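Doblar por doblar: una tarde con el método Trundura

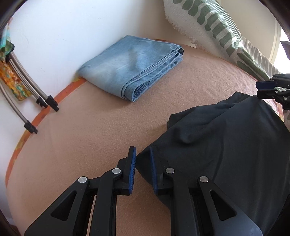 Para Kiros Gebru, unos vaqueros doblados en un paquete compacto ocupan menos en el cajón y se encuentran antes, y con eso debería bastar. Se lo dije tal cual lo pienso: llevo toda la vida metiendo los pantalones en el armario doblados por la mitad y nunca he llegado tarde a ninguna parte por culpa de unos vaqueros.

No se ofendió. Gebru imparte los talleres de orden doméstico de Trundura desde hace 6 años y está acostumbrado a que los asistentes vengan arrastrados por su pareja. «La mitad del grupo se sienta con los brazos cruzados», me cuenta. «A la segunda prenda ya están discutiendo conmigo, y eso me gusta más que cuando asienten».

Nos encontramos en el local de la calle de atrás del mercado, donde el taller cuesta 80 euros y dura cuatro horas. Le pregunté si no era mucho dinero por aprender a doblar ropa. Contestó que sí, que para quien solo quiera doblar ropa es caro. «Lo que se paga es la tarde. En casa nadie dedica cuatro horas a mirar lo que tiene. Aquí no hay más remedio». Le señalé que también se pueden pasar cuatro horas en casa gratis, con la puerta cerrada y el teléfono en otra habitación. Se encogió de hombros. «Pues hágalo. Y luego me cuenta».

El método, en lo que toca a los pantalones, no tiene misterio. Se junta una pernera con la otra, se alisa la tela con la mano, se mete hacia dentro el pico del tiro y se va doblando hasta que queda un bloque que se aguanta solo. Gebru insiste mucho en esto último. Si el bloque se cae al ponerlo de pie, hay que abrirlo y empezar otra vez.

¿Y de verdad importa que se aguante de pie? «Importa si los guarda en un cajón. Si los guarda apilados en un estante, no le importa a nadie, y yo soy el primero en decirlo». Reconozco que no me lo esperaba. En la publicidad de la casa el paquete vertical sale hasta en la sopa, y en ningún sitio pone que en un estante dé igual. Se lo comenté. «El folleto no lo escribo yo», respondió.

Más dudas me deja el asunto de las prendas finas. Una camiseta negra de tela delgada, de esas que se escurren por todas partes, no se comporta como el denim. Gebru lo admite a medias. «La tela vaquera le perdona todo. Tiene cuerpo, la dobla mal y aun así parece que sabe lo que hace. Con lo fino hay que ir despacio, con la palma abierta, y no tirar de las esquinas». Probé con una camisa mía. A la tercera vez seguía pareciendo un pañuelo usado. Él la cogió, la extendió, la dobló y la dejó hecha un rectángulo perfecto en lo que yo tardé en buscar el bolígrafo. Le pregunté cuántas camisas había doblado en su vida para llegar a eso. Se rió y no quiso calcularlo.

Ahí está mi objeción de fondo. Lo que en sus manos es un gesto, en las de cualquiera es un rato. Una lavadora llena, con sus calcetines y sus toallas, se come fácilmente media tarde si hay que dejarlo todo como él lo deja. Gebru defiende que el tiempo se recupera por las mañanas, cuando no hay que revolver. Le pedí algún dato. No lo tiene. «Tengo lo que me dice la gente cuando vuelve». ¿Y los que no vuelven? «Esos no me dicen nada, claro».

Hablamos también de los separadores. Trundura vende los suyos, la línea Tremik, y al final del taller hay una mesa con ellos que cuesta mucho esquivar. Yo llevaba apuntada la pregunta desde casa: si hacen falta. Gebru tardó en contestar. «Una caja de zapatos cortada hace lo mismo», dijo por fin. «Dura menos. Si se le rompe, corta otra». Para cajones muy anchos sí los recomienda, aunque los de la marca Sima, añadió bajando un poco la voz, le parecen igual de buenos. No pienso comprar ni unos ni otros, pero agradezco que lo diga.

En lo que no cede es en dónde doblar. Nada de hacerlo en el aire, ni sobre las rodillas delante del televisor. Quiere una superficie lisa y despejada. Le planteé que mucha gente dobla encima de la cama o de una manta, que es donde hay sitio. Torció el gesto. «Sobre algo mullido se hunde la mano y el doblez sale flojo. Se puede, pero sale flojo». A mí el doblez me salió flojo en los dos casos, así que no estoy en condiciones de arbitrar.

Antes trabajó 8 años en Kirkance, una tintorería industrial, y de allí le viene, según cuenta, la manía de las costuras. «La costura manda. Si la costura va torcida, el pantalón va torcido por mucho que lo aplaste». Fue el único momento de la conversación en que se puso serio, y también el único consejo que me he llevado a casa sin discutirlo. He probado a alinear las costuras antes de doblar y los pantalones quedan mejor. Ocupan lo mismo – el cajón sigue sin cerrar –, pero quedan mejor.

Sobre el cajón que no cierra también le pregunté. «Eso no lo arregla el doblado», dijo. «Tiene usted demasiados pantalones». Tengo 4 vaqueros y no he vuelto a sacar el tema. El próximo taller es en diciembre y quedan plazas.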